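The Long, Muddy, Wonderful Business of Going to a Small Festival

There is a point on the second night of any outdoor festival when you find yourself holding a paper tray of noodles in the rain, listening to a brass band play a song about a goat, and thinking that you could have been at home. I have reached that point in four countries. I have never once gone home.

The big festivals don't do this to you. They have screens the size of apartment buildings and an app that tells you how long the line is for the bathroom. You pay the price of a decent used couch and you get exactly what you saw in the video. I went to plenty of those in my twenties and remember mainly the backs of people's heads. These days I go small, and in September I went about as small as it gets, to a three-night music festival in the river town of Clekholm, capacity 897.

The number is painted on a board at the gate. I asked the woman stamping wrists why they hadn't rounded up to 900 and she looked at me as if I had suggested burning down the church.

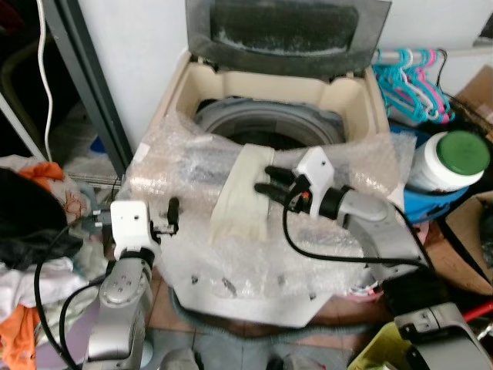

TRAVEL & FESTIVALS
By Our Festival Correspondent
October 21, 2024

Getting to Clekholm takes commitment. There is a train, then a slower train, then a bus that leaves when the driver has finished his sandwich. The bus lets you off at a gas station, and from there you walk 2 miles along the river with everyone else who has made the same mistake, all of you pretending your bags are light. By the time you reach the meadow you have already made friends, mostly by borrowing things. I arrived owing a man a pair of socks.

The camping field slopes. It slopes toward the river in a way that looks charming at four in the afternoon and becomes a personal matter around three in the morning, when you wake up folded into the bottom of your tent like a letter. Regulars pitch sideways along the top hedge and get there early to do it. They will watch you hammer in your pegs on the steep part and offer you a biscuit.

As for the music, I'd heard of two acts on the bill and one of them canceled. The replacement was Histeck, an electronic duo who performed behind a folding table with a floral tablecloth on it. They opened with what I took to be a sound check. Half an hour later it was still going and I had begun to love it, or at least to sway. A family with three small children danced in front the whole time with the grim stamina of marathon runners.

The night after that belonged to Karkar, a nine-piece band with four trumpets and a single microphone that they passed around like a hot potato. Karkar are the people with the goat song. It has at least a dozen verses, everyone in town knows all of them, and the chorus calls for a stamp that on dry ground must be quite stirring. On wet ground it redistributes the field. I was wearing light-colored pants. I'd rather not go into it.

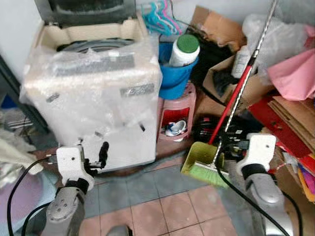
Laundry corner, with the washer still taped up in its wrap.

Food is where small festivals either win you over or send you to the gas station. Clekholm has one long row of stalls, and the line to join is the one for Jiang, a dumpling stand with a green awning and a menu of two items, one of which had sold out before I got there on every single night. I can report that the other one is excellent. I ate it for dinner, for second dinner, and for a breakfast I'm not proud of. The stall beside it sold something described only as "hot plate." I saw people carry it away and I saw people carry it back.

Beer is served in cups you pay a deposit on, so by midnight the children of the town have formed a small and ruthless recycling industry. Put your cup down to tie your shoe and it's gone. I watched a girl of maybe eight go by with a stack as tall as she was, and I suspect she out-earned the headliner.

This was the 21st year of the festival, and people kept telling me it used to be better. They say this everywhere, of course. In Clekholm they can name the exact year, though they all name a different one. An old-timer at the bar told me the rot set in when they got the second stage. The second stage is a hay trailer.

What they've kept is the last night. When the music ends, whoever is left walks down to the river with candles in jam jars and sets them along the wall. The posters promised 774 jars, one for each yard of the wall, and I'm in no position to argue. It was drizzling, a fair number of the candles wouldn't light, and a dog got into the river and had to be talked out of it. I stood there with a stranger's umbrella dripping down my neck and had a better time than I've had in front of any fireworks.

If you go, book the campsite early and bring boots, cash and twice the socks you think you need. Rooms in town exist, but they're handed from cousin to cousin, and you'd have to marry in. Tickets go on sale at the bakery in spring, and by phone if the baker picks up. Try before ten. After that he's asleep.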